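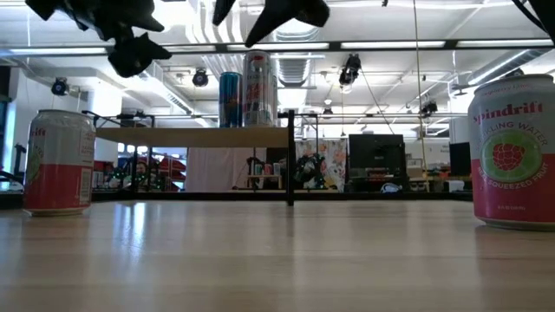 Qiuyue Cheng has written about seltzer for 14 years, and she would like it known that she has drunk nearly all of it at room temperature. "Cold is for people on vacation," she says. "Cold hides things."

I asked what it hides. "Sweetness. Tin. Regret."

Her newsletter, Dutadach, has more than 300 subscribers, 2 of them her cousins. In May she gave an entire issue to whether raspberry and lime belong in the same can. She voted yes, then printed four letters from readers who were appalled. Hongjun Yin wrote the longest. "He used the word 'betrayal' twice," she says, with some pride.

The shelf is a sore subject. Cheng wants every can up on it, grouped by taste. Shufen Jin, her co-editor, thinks a can belongs on the table, where a person can reach it.

"Shufen says a shelf is a museum," Cheng says. "I say, have you been to a museum? It's very calm." 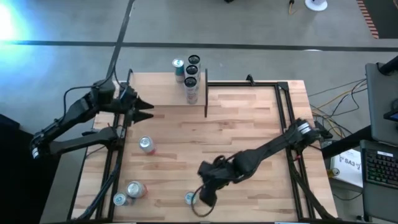
FOOD & DRINK / THE LONG POUR

So far it's a draw, with cans on the shelf and cans on the table. Jin, reached by phone, calls this "a working arrangement." Cheng calls it "Tuesday behavior, all week long."

Does she ever sort by color? She looks at me as if I had asked for a straw.

"Color is marketing," she says. "Though I'd keep the pinkish ones apart. They talk."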